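Talked to the captain of the Draltport robotics club in April, between runs. The club has 16 members and one task this term: tidy a bedroom.

"People think the walking is hard. It's the cloth," she said. Clothes, towels, blankets, all of it. The team calls the project Jovari. Log is at 204 attempts so far, most of them short.

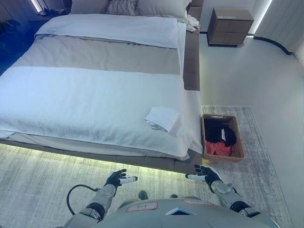

*Jovari at the foot of the bed, basket of clothes on the rug.*

Worst part? "Folding. A towel never lands teh same way twice." They go again at 8, new grip settings. She wants the basket done first, then the bed. "Pillows can wait til next year."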